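Prultevside Footwear Project: progress report to the fund manager, period to the end of March
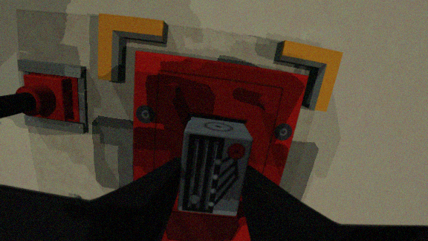

Work on the Ninimum sandal moved from sketches to wearable samples this period. We now have five pairs in women's sizes, all built on the same low wedge, and the fitting sessions have started. The upper has been simplified to two wide straps and a back strap, with the toe post dropped after the first round of comments. Colour took longer than planned. We have settled on tan, black and a red that should sit between the bright, saturated red at the upper left of the panel shown with this report and the deep maroon further in. The tannery is matching to those two limits, and the first swatches came back too orange.

Samples and fit

Thirty-nine wearers have tried the samples so far. Each wore a pair for a full day and filled in a short form at the end of it. Most were happy with the footbed. The common complaint was the back strap, which rubbed at the heel on narrower feet. Pichler, who make the uppers for us, have moved the strap anchor lower and lined it with a softer leather. The changed strap is on two of the five pairs and will go on the rest before the next session.

Sizing is less settled. The larger sizes run short through the toe and we have asked for a new last. Until it arrives we are not cutting anything above a women's nine. Thaddäus Marti, who is looking after pattern work, expects to have the revised patterns graded two weeks after the last is in our hands.

Materials

The leather for tan and black has been ordered and paid for. Red is on hold until a swatch is approved. We tested two soles, a cork blend and a moulded rubber, and chose the rubber. The cork felt better underfoot for the first few hours but marked badly at the edge, and customers notice the edge of a wedge before anything else. The rubber is a little heavier — we have asked Mulik whether the core can be hollowed without losing stiffness.

Buckles are plain brass. A nickel finish was cheaper, but it was dropped because several wearers told us nickel irritates their skin.

Spending

We have spent $4,000 of the samples budget, mostly on leather and the first set of moulds. Freight was higher than we allowed for, and this has been covered from the amount set aside for photography. The catalogue pictures will be taken in-house. No further money is requested at this stage, though a second last was not in the original plan and will show as a new line in the next statement.

Sales and stockists

Two shops have agreed to take the sandal on a sale-or-return basis. A third wants to see the red before deciding. The first run is set at 100 pairs, split across the three colours, with black the largest share. If red is not approved in time, its share will go to tan.

Delays

The last is the main one. It was due in February and is still with the maker. The tannery's red is the other, and we have allowed for one more round of swatches. Neither affects the women's sizes in tan and black up to nine, which can go ahead as scheduled.

Next period

Finish the strap change on all samples. Hold the second fitting session, with more narrow-footed wearers. Approve or drop the red. Confirm the sole weight with Mulik. Send box and label artwork to the printer once the style name has been cleared for use.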